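Stock no. 2571

# Sternstead 8-Gun Steel Cabinet

We have sold the Sternstead from our Flunberg counter since October, and we were in no hurry to take it on. Cabinets are an odd thing to sell. Most people buy one because they have to, look at the number in the name and the price underneath, and never think about it again until the door sticks or the keys go missing. Makers know this, and the brochures are written to match.

So take the number first. It's called an 8-gun cabinet. It will hold eight shotguns if they are slim, plain and unslung, and if you don't mind lifting three out to reach the fourth. With scoped rifles you should think of it as a four-gun cabinet, perhaps five if the bolts are out and you're patient. Every maker we have dealt with counts in the same hopeful way, so it isn't a reason to pick a rival over this one, but it is a reason to buy a size up.

## What you get

- Full-height steel body with a folded door
- Two key locks, high and low, by Chaudhary
- Two keys for each lock
- Foam barrel rest, glued in
- Four fixing holes in the back, none in the base
- Lockable inner top box
- Weight: 41 kg empty
- Guarantee: 12 months on the locks and hinges, nothing on the paint

## Where we're not convinced

**The barrel rest.** The foam is soft, which is kind to blueing, but it's held on with ordinary glue and we have had one come away at the corner. A strip of decent carpet does the job as well. Foam also holds damp, and the maker says nothing about that.

**The top box.** The brochure calls it an ammunition store. You could fit a few boxes of cartridges in it and little else. Anyone who buys by the slab will want a separate box, and may well want it in a different room. Check what your own certificate conditions and your local licensing people expect before you spend anything. We can't tell you that a cabinet will be approved, and we'd be wary of any shop that says it can. Where it goes and how it's fixed count for a lot.

**"Fits in minutes."** It doesn't. You need to drill solid brick or block, use proper anchor bolts (the ones in the bag are too short for a plastered wall, in our view) and have a second pair of hands. Forty-one kilos is awkward on a staircase and light enough to be carried off if it's only standing there — please bolt it.

## What we do like

The door is good. It closes without a kick, the hinges sit inside, and the gap round the edge is even all the way down, on the ones we've opened anyway. The Chaudhary locks are stiff when new and loosen up with a bit of use. Don't oil them; a puff of graphite is plenty. 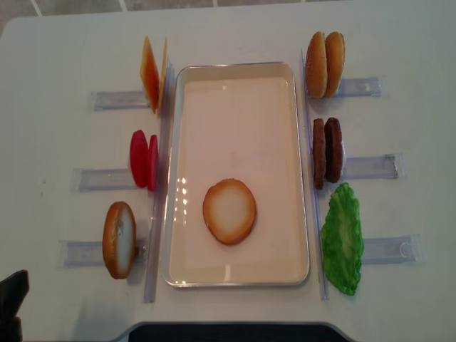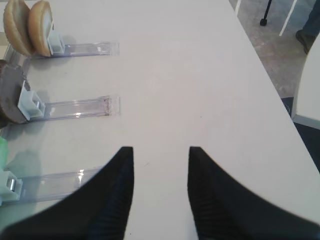 One customer wrote to say we were too hard on the top box, as it takes his bolts, his spare keys for the trailer and a tin of wax with room over, and he had never believed it would take a season's cartridges in the first place. He did agree about the anchor bolts. He also reckons the foam is fine if you wipe the barrels before they go in, and we have no quarrel with that.

## The Skesau drying rod

You'll see this offered as an add-on at the checkout. It's a low-heat rod that lies along the floor of the cabinet and is meant to keep the air moving. We stock it because people ask for it. In a dry bedroom cupboard we doubt you'd notice any difference. In a garage or against an outside wall it may be worth having, though there's no cable hole in the Sternstead, and drilling one is your own affair as far as the guarantee goes. A tub of moisture crystals costs much less and only asks that you remember to change it.

## Keys

Replacements are cut to the code on the lock card, so keep the card somewhere that isn't the cabinet. We don't hold copies of codes.

## Delivery and returns

Kerbside only, on a pallet, in plain wrapping. The driver won't take it indoors. Returns are accepted if it hasn't been drilled or bolted, and carriage back is at your cost unless the fault is ours or the maker's.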